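Home | Tickets | Known issues | Log in

Ticket: electoral roll import drops voters, Drevetti riding
Opened 8/17/24
Product: Clustska canvass module
Priority: high – nomination meeting is in October and the list has to be locked well before

Problem as reported by the riding office: uploaded the new member and voter list, import says complete, but the count on the dashboard is short. File has 1,235 rows. Dashboard shows 943. So 292 people missing and no error message anywhere.

They need this for the candidate nomination. Anyone not on the list can't get a ballot mailed out, and one of the two camps is already asking questions about who's on it and who isn't.

First look. Re-ran the import on the test copy. Same result, 943. Not random then.

Sorted the missing ones. All of them have a unit number in the address. Apartments, basement suites, the seniors' building on the east side. Houses came through fine. That's going to look bad if it gets out before it's fixed, so told the office to hold off sending anything. 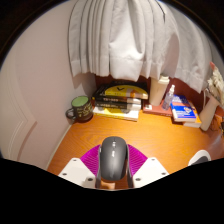
Checked the file itself. Unit numbers are in there as "7-" in front of the street number, the way the Jornivby export writes them. Last year's file had them in their own column. Clustska reads the dash as a range, can't match it to a poll, and drops the row without saying so. Should of been flagged as a warning at least.

Tried:
– re-saving as plain CSV. No change
– turning off poll matching. All rows come in but no poll assigned to anybody, useless for the phone bank
– swapping the dash for a slash. Works for most, breaks on the rural route adresses
– splitting the unit into its own column. Works

Went with the last one. Did the first 100 as a trial, compared against the paper list the office scanned in, all there and in the right polls. Then the rest.

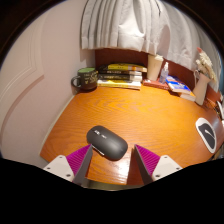 Admasu
Support desk, campaign software

Full import done on test, 1,235 in. Moved to live after the office gave the ok. Dashboard now matches the file.

One thing left over. 7 members show up twice, once from the old import and once from the new, because the old record had the unit tacked on the street name. Do NOT bulk merge – donation history sits on the old record and merge keeps the newer one. Office is doing them by hand.

Also asked them to check whether the by-election call sheets came off the short list. If so the apartment polls never got called. Waiting to hear.

Filed separately with the dev queue: import must report skipped rows. Colour them red, put up a box, whatever, just don't say "complete".

Leaving open til the duplicates are cleared.

Status: pending customer

Related tickets
Poll boundaries out of date after redistribution
Lawn sign requests not showing on walk list
Jornivby export – accents stripped from names
Scrutineer forms print with blank second page
Membership expiry date off by one day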